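Day 2 of trying to cancel my Sukex grocery subscription. I signed up in August for the free delivery. There has been one delivery. It was limes.

The cancel button is under Account, then Plan, then Manage Plan, then a page asking if I meant Manage Pan, because they also sell cookware now.

I clicked it. I was offered a month at half price. I said no. I was offered two months at half price. I have never had this much leverage over anyone in my life.

The chat window says I am number 424 in line. I've gone to make a sandwich with what's in the house, meaning mustard.

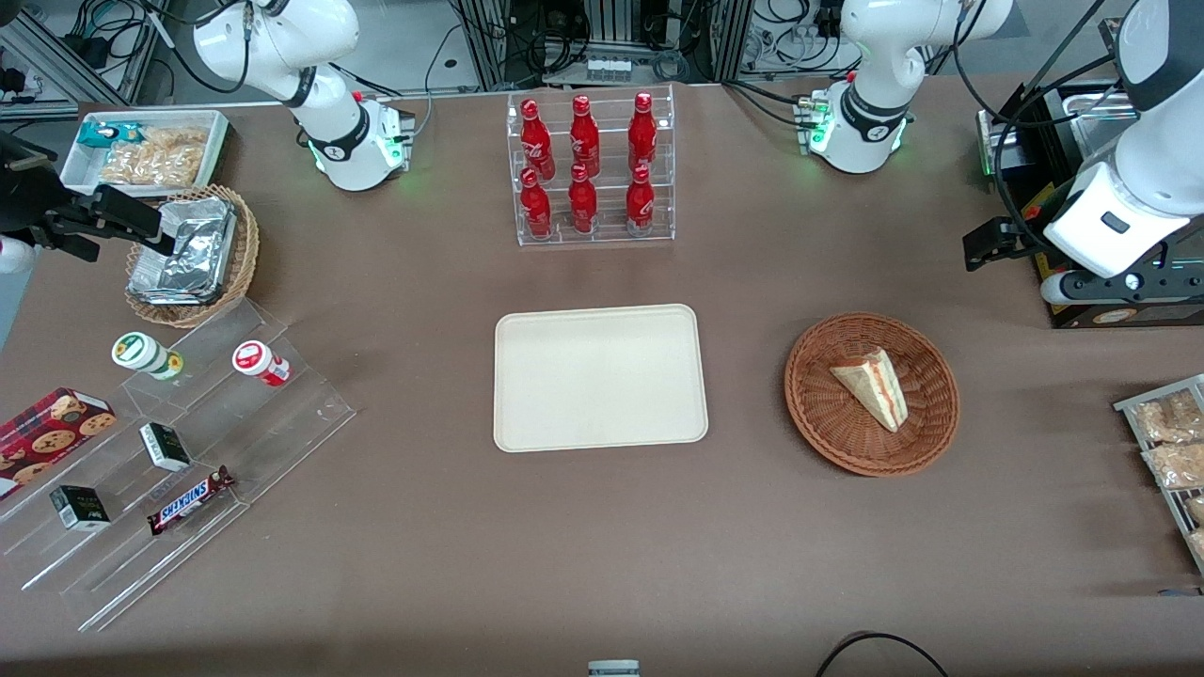 A reply from Skestedeo says to change your address to somewhere they don't deliver and the plan drops off by itself at the next billing date. Worked in Bristeck, apparently.

So I moved to Bristeck. On paper. It took four clicks and they wished me luck in my new home.

Update: Sukex delivers to Bristeck now. They're "thrilled to be expanding."

Moved again, to Daly. Daly has a post office and a grain elevator and, as of this morning, no Sukex. The plan page says "paused," which I'm choosing to read as a win.

I still get the emails. Limes are on sale.

Number 2 in line now, by the way. I'd forgotten the chat was open. I kind of want to see who picks up.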